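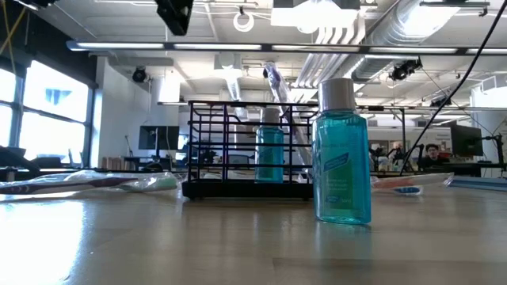

Teaching two arms to tidy toiletries: how do I hand over without wrecking the demo?

Posted by rardale_tinkerer

Hi all, I'm driving a pair of arms by remote control to record demonstrations of a tidying task (toothbrushes still in their wrappers, a couple of bottles, a wire rack). Bottles are fine. The wrapped toothbrushes are driving me up the wall! I pinch the plastic, lift, and the brush swings about or slides down inside, so I spend ages wiggling it over the rack. I've recorded 600 goes and I'm worried I've mostly taught it to dither. Do I bin the wobbly ones? And is it better to grab the bag or the brush itself?

Baird

Grab the brush through the plastic if you can get at it, near the middle. If you only have the loose end of the bag, lift slowly and wait for it to hang still before you go sideways.
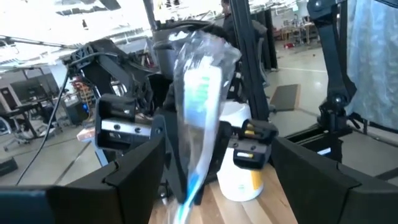
The other thing I'd do is bring the second arm in to steady the bottom, but do it the same way every time. I used to swap hands whenever I felt like it (left first, right first, whatever was nearer) and the robot learnt to hover between the two. Once I'd picked one order and stuck to it, things got much better. Keep the wobbly goes where you recovered nicely, bin the ones where you just dithered.

Millance

Just record more. I had over 2,000 before mine was any use, and that was only socks. Also have a cup of tea between batches, my driving gets terrible after an hour or so.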